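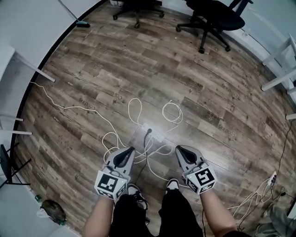 KEMANCE, May 13, 2020

Projects > Heritage Grants > Arov Papers > Progress report

Hello again to everyone at the Nellel Fund. I promised you a proper report on the Arov papers by the middle of May and here it is, a bit longer than the last one, so you may want a cup of tea with it.

The short version is that we're in decent shape on the letters, behind on the newspaper, and well inside the money.

You'll remember that the Arov Club was where half the political arguments in this town were had in the 1850s. The members were mostly tradesmen, a good many of them had come over after the risings of 1848, and they wrote to each other constantly, even when they lived in the same street. What we have is 1,089 letters, plus the minute books, plus a tin of receipts for lamp oil and beer that I've grown very fond of. As of this week 708 of the letters are transcribed and checked. I'd hoped for more, but the checking takes longer than the typing, and I'd sooner send you a smaller number I can stand behind.

The handwriting is still the main trouble. The club secretary changed often and each new one seems to have been worse than the last. The old German script is fine once your eye is in (I dream in it now) but several of the writers slide between German and English halfway through a sentence, with spelling to match. "Election" alone turns up in seven different forms. I've kept the original spelling in the transcripts and put the modern word in the index, so that anyone searching will find what they want.

Now for the good bit! In my first report I said we didn't know why the club split in the spring of 1856. The minutes go quiet for two months and then start up again with a different chairman and a much shorter list of members. Well, the letters fill in a lot of it. The row began over whether to back the new anti-slavery ticket openly or keep the club out of it and let the members vote as they pleased. A sizeable group wanted a public declaration printed in the Sun. Another group, mainly the shopkeepers, were afraid of losing custom and said so in very plain language. There's one letter in which a baker lists all the customers he expects to lose and what each of them owes him, and I think it tells you more about how politics felt in a small town than any speech I've read.
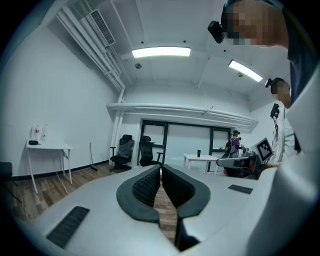 I haven't found the declaration itself yet. Two of the letters say it was printed and one says it was pulled at the last minute, and until I can see the right issue I'm not going to come down on either side. Which brings me to the newspaper.

The Sun is where we've slipped. The plan was to go through the bound volumes at the county reading room this spring, and the reading room has been shut since March. They've been very kind about it and have sent scans of the index pages, but the index was made in the 1920s by somebody who was much keener on weddings than on politics. I can't do the cross-checking from that. What I'd like to do, if you're happy, is move the newspaper work to the last stage of the grant and bring the minute books forward to fill the gap. The minute books are already photographed, so I can get on with them at home. It doesn't change the total, only the order.

On money - we've spent less than planned on travel, for obvious reasons, and a little more on folders and boxes. The receipts needed proper sleeves, which I hadn't budgeted for, and some of the letters were being held together by pins that had rusted right through the paper. I've attached the spending sheet separately. Could I have your okay to shift what's left of the travel line into conservation supplies? I'd rather ask now than explain it afterwards.

The talk we'd planned on the split is off for the time being. I've started turning it into a short booklet instead, with the baker's letter printed in full and a page on how to read the script, and I'll send you a draft once the remaining letters from that spring are checked. I'd welcome comments, especially on whether it's too long. It probably is.

Next up for me are the rest of the letters, the first minute book, and a decent go at working out who "the tall cousin" was. He's in everything from 1854 onwards and not one of them ever writes down his name.

Reports Grants Archive News Contact

Last updated: May 2020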